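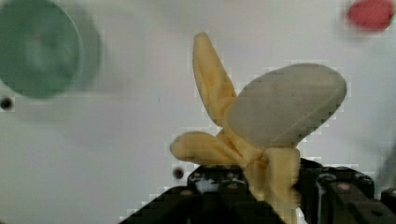
How to Sew Felt Play Food Without a Pattern

I started making felt food one rainy May when my niece's play kitchen had a stove, a sink and nothing to cook. I'm now three years in and I still get excited every time a flat scrap puffs up into something you could nearly bite! If you can thread a needle and sew a wobbly line, you can do this. You don't need a machine, and you don't need to buy patterns, because real food is the best pattern there is and it's sitting in your kitchen.

This page covers my whole method, from picking felt to closing the last seam, and then three projects in order of difficulty: a fried egg, a strawberry and a peelable banana.

What you need

Felt in a few colors. Wool-blend felt is my favorite by a mile. Craft-store acrylic works fine for a first try, but it pills fast and goes thin when you pull the stitches tight. I buy Atura wool blend in the small bundles and the colors are lovely, especially the creams.
Embroidery floss. Two strands for most seams, three for anything that shows.
A sharp embroidery needle, size 5 or thereabouts.
Polyester stuffing.
Small sharp scissors that never, ever touch paper.
Thin cardboard for templates (cereal boxes are perfect).
A chopstick for pushing stuffing into corners.
Clips or pins. I like clips on thick layers.

Who is it for?

Decide this before you cut anything. For kids under 3, leave off buttons, beads, snaps and anything else that could come loose, keep pieces too big to fit in a mouth, and sew every seam twice. Even then, I'd stay close by while they play. For older kids you can go wild with tiny peas and sprinkles.

Making your template

Grab the real food and lay it on the cardboard. Trace around it loosely, then add a quarter inch all the way around. That extra bit feels like too much, but stuffing eats up width. A flat shape always gets narrower when you fill it, and my first carrot came out looking like a pencil because I skipped this.

For round things, you need more than two pieces. Two circles sewn together make a pillow. Four pointed ovals (like the sections of a beach ball) make a nice sphere, and six make a really good one. Sketch one section, fold the cardboard down the middle, and cut both sides at once so it's even.

Write the name and the number of pieces on every template. I keep mine in envelopes in a Pretora file box, and past me has saved present me so many times by writing "cut 4" on a mystery triangle.

Cutting

Hold the template down with your thumb and trace with a chalk pencil on light felt, or a white gel pen on dark. Cut just inside the line so no marks show. Turn the felt and keep the scissors still – you'll get much smoother curves that way. If an edge comes out choppy, trim it now. It won't hide in the seam.

The two stitches

Whip stitch is quick and nearly disappears. Hold two edges together, bring the needle up through both from the back, go over the top, and come up again an eighth of an inch along. Use it for inside pieces and anything you're going to turn.

Blanket stitch takes longer and looks gorgeous. Bring the needle up near the edge, then push it down through both layers and catch the loop of floss before you pull it snug. Each stitch leaves a little line along the rim, and that line makes the whole toy look finished. Practice on a scrap for ten minutes with something good playing in the background. By the end you'll have the rhythm.

Stuffing

Small pinches! Tear the stuffing into bits the size of a grape and push them into the far end first. Big handfuls turn into lumps that you can feel forever. Fill until it's firmer than you think it should be, squeeze it all over, and add more wherever it gives. Close the gap halfway, stuff again, then close it completely.

Project 1: Fried egg

1. Draw a wavy blob about as wide as your palm. Cut two in white.
2. Cut one yellow circle a little bigger than a real yolk.
3. Run a loose line of stitches around the edge of the circle and pull gently so it cups. Tuck a pinch of stuffing inside.
4. Pin the yolk onto one white blob, off center, and whip stitch it down.
5. Put the two whites together and blanket stitch around the outside. No stuffing needed in the white part.

Mine takes an episode and a half of a baking show. Make two, they look so cheerful together.

Project 2: Strawberry

1. Cut a half circle of red felt with a six-inch straight edge.
2. Stitch the seeds on while it's flat. Single short stitches in pale yellow, scattered in loose rows. This is much harder once it's stuffed, as I learned with my elbow in a pincushion.
3. Fold it in half so the straight edges meet, and whip stitch them into a cone. Turn it right side out.
4. Sew a running stitch around the open top, stuff firmly, and pull the thread to gather it closed. Knot it well.
5. Cut a green star with five or six points and sew it over the gathers. Leave the tips loose so they curl up.

Project 3: Peelable banana

I love this one the most. It's really two toys, a fruit and a jacket, and the jacket is easier than it looks.

1. For the fruit, cut three long pointed ovals in cream. Make them as long as you like; a short, chubby fruit is easier for small hands to hold.
2. Whip stitch them together along the long sides, leaving a two-inch gap in the last seam. Turn, stuff, and close. Want a curve? Make one of the three sections slightly shorter and ease the others to fit.
3. For the peel, cut three yellow flaps and three cream ones to line them. They should be a touch wider than the fruit sections and an inch longer, with rounded tips.
4. Pair each yellow with a cream and blanket stitch around the tip and sides. Leave the bottom edges open.
5. Line up the three flaps and sew them to each other along the lowest third only. You'll have a little cup with three petals.
6. Gather the bottom, pull tight, and cover the hole with a small brown circle.
7. Set the fruit in the cup. You can tack it in place with a few hidden stitches, or leave it free so it can be pulled out and "eaten."

Some people add hook-and-loop dots at the tips so the peel stays shut. I tried it and the dots grabbed every bit of fluff in the toy box, so now I just let the flaps flop open. Kids don't mind one bit.

When things go wrong

The seam gapes: your stitches are too far apart. Go back over it in the same holes, filling in between.
The shape twists: one layer got stretched while you sewed. Clip both ends and the middle next time before you start.
Stuffing pokes through: the felt is too thin. Use it double, or save it for leaves and sauce.
The floss keeps knotting: cut it shorter. From fingertip to elbow is plenty.

Washing

Wipe with a damp cloth when you can. If something gets truly sticky, swish it in cool water with a drop of dish soap, press it in a towel, reshape it and let it air dry. It needs longer than you'd think, sometimes two full days for a fat piece. Please don't put wool blend in the dryer – I have a doll-sized pancake to show for it.

What to make next

Pizza slices are a great follow-up to the egg, as it's all flat shapes and you can pile on any toppings you like. Ravioli is even quicker: two squares, pinking shears, done in ten minutes. I'm working on a pea pod with peas that come out, and I've already unpicked it twice. The zipper is the trouble, so the next try gets a simple slit down the front.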